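Getting white rings and heat marks out of a timber table
Updated February 5, 2022

I bought my dining table secondhand in Bondthorpe for more money than I'd planned to spend (the tape measure said it would fit, and that was that), and within a fortnight it had a white ring on it the size of a mug. I did what everyone does. I rubbed it with my thumb, I rubbed it with a tea towel, and then I put a fruit bowl on top of it and pretended for a few months.

Since then I've fixed that ring, a whole family of others, a cloudy patch from a pizza box and one proper disaster involving a fondue pot. So this is how I go about it, in the order I'd try things. You can do the easy ones tonight with stuff out of the kitchen cupboard.

First, what colour is the mark?

White or milky means the moisture or heat has got into the finish and stopped there. Good news! The wood underneath is fine. Most of this page is about white marks.

Dark, from brown through to nearly black, means water has made it through to the timber. Polishing the top won't shift it. Skip down to the section on dark marks.

If you can't tell, take a torch and hold it low and side-on, so the light skims across the surface. A white mark will look like a bit of fog sitting up in the shine. The glossier the top, the more obvious it is, and the more careful you need to be about leaving a dull spot where you've been rubbing.

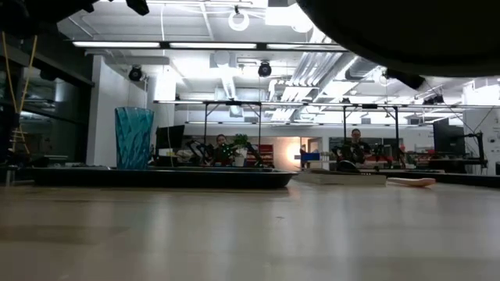 Refugio Varela wrote in to say that the torch trick works better with the curtains shut and the ceiling light off, and that a cheap bike light does the job if you haven't got a torch. I've tried it since and it's true, overhead light really does hide the haze. Thanks Refugio.

Next, find out what the finish is

Pick somewhere you'll never see, like the underside of the overhang or the inside of a leg. Dab on a little methylated spirits with a cotton bud and give it a minute.

If it goes sticky, you've got shellac, and you should keep metho well away from the rest of the table from here on. If nothing happens, it's most likely lacquer, polyurethane or an oil. Oil finishes usually look flatter and you can feel the grain with your fingernail. I'm hopeless at telling lacquer from poly and it's never mattered for anything below.

Please do this on the hidden bit and not on the ring itself. I know a ring is sitting right there asking for it. My sister's sideboard still has a sticky thumbprint in it from my early days.

The gentle fixes, easiest first

1. Wait. If the mark is fresh, leave it bare overnight with a window open. A fair few go by themselves.

2. Warm air. Hairdryer on low, held a hand's width off the table, always moving. Stop and feel the surface with your palm every so often. It should be warm like a cup of tea you forgot, no hotter. If the ring's going to fade you'll see it start from the edges, and it's very satisfying, and you'll want to turn the dryer up to high. Don't.

3. The iron. Empty all the water out first, set it to the lowest heat, no steam. Lay a clean cotton cloth over the mark (an old pillowcase is perfect, nothing with a print on it) and touch the iron down for a few seconds, lift, look, repeat. This is the one that fixed my pizza box patch. I wouldn't do it on shellac.

4. Something oily. Petroleum jelly or mayonnaise, smeared on and left overnight, then wiped off. People swear by mayo. I've had it work on a small ring and do precisely nothing on a big one, and the lounge room smelled like a sandwich, so these days I go with the jelly.

Give the table a day between attempts. I used to go straight from one to the next like a maniac and never knew which one had helped.

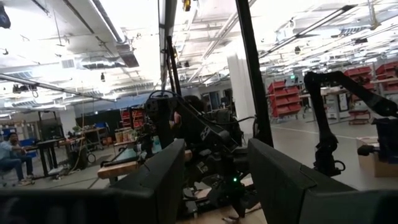 When the gentle stuff doesn't work

Now you need a very mild abrasive, and this is where I slow right down.

Clear the whole top, not just the bit near the ring. Wipe it with a barely damp cloth and dry it straight away, so you aren't grinding crumbs into the finish. Then mix bicarb soda with a bit of olive oil until it's like runny toothpaste. Plain white toothpaste does the same thing, as long as it isn't the gel sort.

Wrap a soft cloth over two fingers, pick up a little of the paste and rub along the grain with hardly any pressure. Check it after a dozen strokes. Wipe, look with the torch, go again. When the ring is gone, stop, even if there's paste left over and you're enjoying yourself.

Still there? The last step before calling someone is 0000 steel wool with a good slosh of paste wax on it as a lubricant. Same rule, along the grain and light as you can manage. It will knock the gloss back a bit, and on a really shiny top you'll have to do the entire surface to even it out, which takes an afternoon and a podcast or three.

What I do about dark marks

Mostly, I live with them. To get a dark ring out you have to strip the finish off, treat the bare timber with oxalic acid, neutralise it, sand and then refinish. I've done it once, on a coffee table I didn't care much about, wearing gloves and goggles out on the back deck, and it came up beautifully in the middle and blotchy at one end. For a table you love, get a quote. Mine from Redton was 1480 dollars for a full strip and refinish, and I put the fruit bowl back.

Waxing afterwards

Whatever you used, the spot will look a bit naked. Once it's been dry for a full day, put on some paste wax. I use the Magbanua one in the 453 gram tin. I've also used Zislow, which is softer and nicer to spread but takes ages to buff.

Put a lump of wax inside a folded square of old t-shirt so it squeezes through the weave as it warms up. Go on in small circles, thinner than you think, then finish along the grain. Leave it until it hazes over - mine takes 12 minutes in summer and ages longer in winter - and buff with a clean bit of the shirt. If it's smeary, you used too much. Put a bit more elbow into it or come back tomorrow.

Two thin coats beat one thick one every time. I redo the whole top each October, when the weather's dry enough to have the doors open, and a drink can sit on it for a while now without leaving anything behind. I've still got coasters out. My kids still put their glasses right beside the coasters.

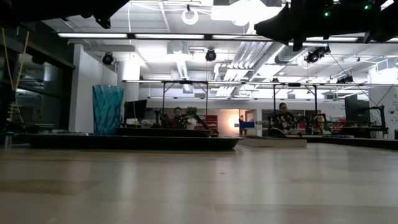
Can I use ordinary spray polish instead of paste wax?

Spray polish is fine for dusting, but it won't give you the same layer of protection, and the ones with silicone in them can make a mess of any refinishing you want done later on. If you've been using one for years, wipe the table down with mineral turps on a rag and let it air out before you wax.

How long before I can eat off it again?

I leave mine overnight after the last buff. For the first week I go easy on anything hot and put a folded tea towel under the serving dishes.

My ring came back after a couple of days. What did I do wrong?

Probably nothing. Sometimes the warm air shifts most of the moisture and the last bit takes its time showing up again. Have another go with the hairdryer on low, and hold off on the wax until it's stayed clear for a few days.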